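4.3 Setting the regeneration cycle

The Drivus 2 softener flushes its resin bed with brine at set intervals. The interval depends on water hardness and household use. Set both before putting the unit into service.

1. Close the inlet valve and open the bypass.

2. Plug in the transformer. The display shows the time of day and flashes. Use the arrow keys to set the correct hour, then press SET.

3. Enter the hardness value from your water test. If the test was reported in grains, convert to milligrams per litre using the table in section 7.

4. Enter the reserve capacity. The factory setting is 3,000 litres and suits most homes on town supply.

5. Set the start time. The default is 2 a.m. Choose an hour when no water will be drawn, as untreated water passes to the taps during the cycle.

Note – After a power failure of more than 12 hours the clock must be reset. The hardness and reserve values are kept.

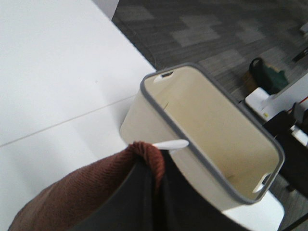

4.4 Filling the brine tank

1. Lift off the tank lid and check that the float moves freely in its well.

2. Pour in clean water until it covers the salt grid.

3. Add softener salt in tablet form. Keep the level below the top of the brine well. Do not use rock salt or table salt.

4. Refit the lid and wait at least 60 minutes before starting a manual cycle.

CAUTION: Do not mix salt tablets with potassium chloride. The dosing rate is different and the valve will not correct for it.

If a hard crust forms above the water line, break it up with a broom handle. Do not strike the tank wall. Units installed in unheated garages are more prone to this in winter.
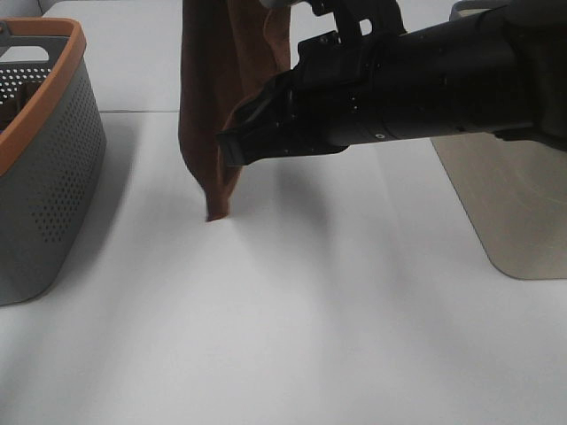 4.5 First manual cycle

1. Open the inlet valve slowly to the one-quarter position and let the air clear from the drain line.

2. Open the inlet fully and close the bypass.

3. Hold REGEN for five seconds. The motor turns the valve to the backwash position. A full cycle takes about 90 minutes.

4. Check the drain line and both Prirnari couplings for leaks. Tighten by hand only.

5. When the display returns to the clock, run a cold tap until the water is clear.

Older Uscombe valve heads have no REGEN key. See Appendix B.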